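4 min read
August – by the Bostberg textiles project group

Drying Time and Surface Feel of Cotton Towels Under Two Line Conditions

1. Background

Residents of the Derker housing block dry most of their laundry on indoor racks. The block's laundry room has one window and no extractor, and complaints about stiff or musty towels are common. Our project compared indoor rack drying with outdoor line drying for ordinary cotton terry and asked whether shaking the towel before hanging changes the result.

2. Method

We bought 11 towels of the same line from Rison, washed them together at medium heat, and spun them on the longest cycle. One was kept unwashed as a reference for feel. The rest were split evenly between the indoor rack and the outdoor line. Half of each group was shaken before hanging. Each towel was weighed at the start and again every 50 minutes until 2 readings in a row agreed. No softener was used in any wash.

Towels were then rested flat indoors overnight before handling. Terry loops hold a crease set while damp, and towels left bunched took longer to feel even to the hand.

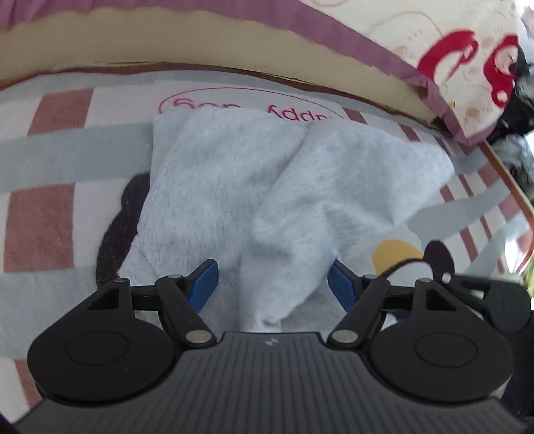
Lazaridis objected to the rest period when the draft was circulated, saying that most households fold towels straight off the rack and that a night indoors lets the fiber take moisture back from the air. The objection is fair. We kept the step for consistency, but the feel scores should be read as rested scores.

3. Results

Outdoor towels reached constant weight about 2 hours sooner than indoor ones. Shaking made no clear difference to drying time in either group. It did change feel: shaken towels were rated softer in both locations, and the effect was larger on the indoor rack. The outdoor towels that were not shaken were the stiffest of all.

4. Limits

Wind was not measured. The outdoor line at Derker is shaded until noon, so the early readings may understate the difference. Feel was scored by hand, and the scorers could tell the reference towel from the others by its finish.

5. Further work

A repeat with a fan in the laundry room is planned – the Bostberg workshop has one we can use.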